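Gresley Kitchen Table Set

README for the student release

Summary

The Gresley Kitchen Table Set is a collection of short recordings made with a hand-held gripper in home kitchens. It was put together by the robotics club at Gresley as its main project for the year. Each recording covers one small table job, such as clearing peel, moving a cup or folding a cloth. The set holds 1,848 recordings across 16 kitchens.

The club uses it to train small models for the tabletop arm in the workshop, which is called Istlow in the code and in most of the file names. Other school and college clubs may use it under the terms at the end of this file.

What is in the download

episodes/ One folder per recording, with the video and the gripper log.
tasks.csv Task name, kitchen number and operator code for each episode.
splits/ Lists of episode numbers for training, validation and test.
notes/ Session notes typed up by the operators. Spelling has been left alone.
tools/ Scripts for checking and playing back episodes.
CHANGES Short list of what has changed between releases.

Each episode folder contains three files:

video.mp4 View from the camera mounted on the gripper.
jaws.csv Time in seconds and jaw opening in millimetres.
meta.json Task, kitchen, operator code, start time, pass or fail.

If jaws.csv is missing, the logger dropped out. Those episodes are marked "no_log" in tasks.csv and are left out of all three splits. There are 153 of them. We kept the video as it is still useful for practising labelling.

Tasks

Tasks fall into four groups.

Clear. Pick up scraps, peel, wrappers or crumbs and put them in a bowl or bin.
Move. Lift a single item and set it down in a named place.
Sort. Put mixed items into two piles.
Cloth. Fold, flatten or wipe with a cloth.

The Clear group is the largest. It was meant to be the easy group for new members, but the fruit peel task had the highest fail rate in the whole set. A flat piece of peel lies close to the cloth and the pads slide over it. A curled piece is easier to grip but often rolls when touched. Operators were told to try a piece twice and then move on to the next one.

How it was collected

Recording began in February and ran until the club had covered every kitchen on the list. Members signed out a gripper, took it home and worked through a task card. A card has up to 200 lines, though most people returned theirs part done. Blank lines were handed on to the next operator.

The steps on the card are:

1. Charge the battery and check that there is space on the memory card.
2. Open and close the jaws five times with nothing between them. The script uses this to set zero.
3. Lay out the items for the task.
4. Start with the jaws open and pointing at the table.
5. Do the task at normal speed.
6. Finish with the jaws open again, clear of the table.
7. Write down pass or fail before starting the next one.

Step 4 matters for the checking script. It looks for open jaws in the first second and rejects the episode if they are already closed.

Kitchens were recorded as they were. Operators did not tidy worktops or shelves, and the table was only cleared as far as the task needed. Table coverings stayed on. Plain wood, glass, painted tops and patterned plastic cloths all appear.

The gripper

The club has two grippers, both built in the workshop from the Steinbach drawings. The fingers are black plastic with blue ribbed pads. The first version had smooth pads and was too slippery on anything round, so all episodes in this release use ribbed ones. Please check the pads before each session. If the ribs have worn flat, swap both pads together or the grip will be uneven.

The logger samples jaw opening at a fixed rate and writes to the same card as the camera. There is a small delay between the two. Run tools/align.py before training. It takes the delay from the five opening and closing movements at the start of the session.

Orange peel task (Clear, card 3)
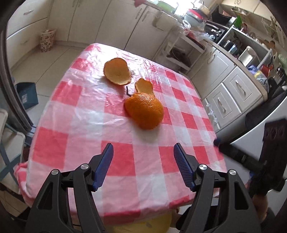

Notes by the data lead, Gresley Robotics Club

The start position for card 3 is a part-peeled orange near the middle of the table, with loose peel lying round it. The task is to clear the loose pieces and leave the fruit where it is. Moving the orange counts as a fail, even if it is put back.

On the red and white checked cloth, watch the shine. The plastic reflects daylight where it wrinkles, and our first colour-based peel finder picked up those bright patches as objects. Training with random brightness changes fixed most of this. The white inside of the peel is still missed more often than the orange outside, mainly over the pale checks.

Twigs and tiny scraps are optional. If the operator picked one up, the log says "extra". Do not count extras when working out a score.

Known problems

Kitchens 4 and 9 share an operator, so a model may learn that person's habits.
Some episodes from the Mukuvbridge kitchens have the wrong hour in meta.json. The order is correct.
Very few evening recordings. Results under electric light are poor.
Left-handed operators are under-represented.
Pass and fail were marked by the operator and have only been checked in the test split.

Privacy

Everyone living in a kitchen's household gave written permission. Sound was removed before upload. Episodes showing faces, letters or screens with personal details were taken out. If you find one we missed, send the episode number to the club address and delete your copy.

Use

Free for teaching, club work and competitions. Please name the Gresley Kitchen Table Set in your write-up. Do not use it to try to identify a home or the people in it. For anything commercial, ask first.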